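Introduction to Product Materials
Handout 4: Plastics you touch every day

Right, this is the write-up of what I rattled through in the session, with a few bits I skipped when the clock beat me. Bring it to the workshop, and please have the Paltex sample box open before we begin, as I'll be passing pieces round for 15 minutes at most.

Why start with touch?

Most of you picked materials last term by looking at a colour chart. I did the same for years! But people meet a plastic with their fingers, and a surface that looks lovely on a shelf can feel greasy or cheap once it's in the hand. So this week I want you to forget colour altogether and work in black.

Black is a hard teacher. With no colour to hide behind, you see every sink mark and every change in gloss. A gloss black shows fingerprints within a minute. A matte black hides those but goes shiny where it gets rubbed (look at the space bar on any old keyboard). Satin sits between the two, and it's what I'd reach for if I had to choose without seeing the product.

Texture

Texture in moulded plastic nearly always comes from the tool. The steel is etched or spark-eroded, and the part picks up the pattern as it cools. A fine grain needs a bit of draft on the side walls so the part can slide out without scuffing, and a deeper grain needs more. Forget this and you get drag marks, usually on the one face the customer sees first.

I like to see texture used in small amounts – a band or a strip next to something smoother, so each makes the other easier to notice.

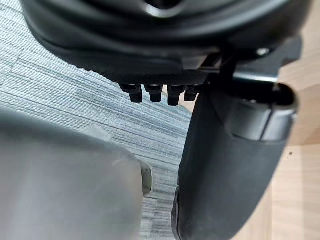
Fig. 1. Matte-to-satin black plastic, with a finely textured strip above a row of four pegs.

Going back to the Berance kettle we passed round: the handle has grain on the inside only. Your fingers find it and your eyes don't. I think that's clever, though a few of you said it felt unfinished, and I can see why.

Cost, very quickly

Tooling is the big bill. For a run of 1000 parts the tool will swamp everything else, so don't spend an evening shaving pennies off the material. The Monidcombe case study in your reader goes through this properly. Start at page 284 and skip the tables if they make your eyes cross.

Before next time

Find two black plastic objects at home and write a paragraph on each. How does it feel, where has it worn, where would you put the grain? No drawings yet. If you can spot the parting line, say where it runs.

The Harms worksheet is marked out of 30 and goes in the tray by the door before 4 p.m. Late ones I'll still read – I just won't mark them.

Reading: the chapter on surface finish, plus the short section on draft angles.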